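Do you need three glue guns?

Sota Takagi thinks you might, and he has a craft bench in Werbridge to back him up. I went along in July unconvinced. My own gun lives in a drawer, comes out when a chair leg goes wobbly and strings glue across the counter like melted cheese. I couldn't see how owning more of the things would help.

His argument is that each gun gets its own job, so you stop fiddling with whichever one you grabbed first. Fine, but so does a good tube of craft glue, and you don't have to wait for it to heat up. The catalogues don't help. Ultitz sells its guns on colour, Brestetti wants $118 for something I'd use twice a year, and Hirano's range seems to assume everyone is building a parade float.

Where I will give him credit is storage. A shallow plastic tray beats a drawer, if only for keeping the cords off everything else.
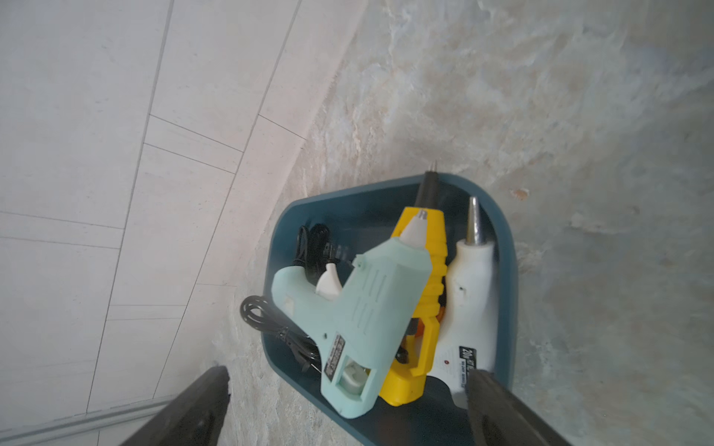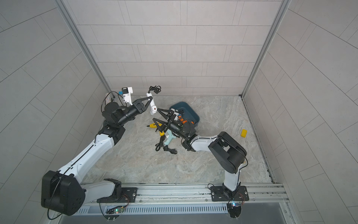 Is a higher wattage worth paying for?

Only if you run long beads or glue big pieces in one go. For felt, cardboard and the odd loose bit of trim, a small gun keeps up well enough, and you'll spend more time lining up the pieces than waiting on glue.

Takagi disagrees, naturally. He'd have me buy two to start and add a third by Christmas. I went home with a bag of glue sticks and put them in the drawer.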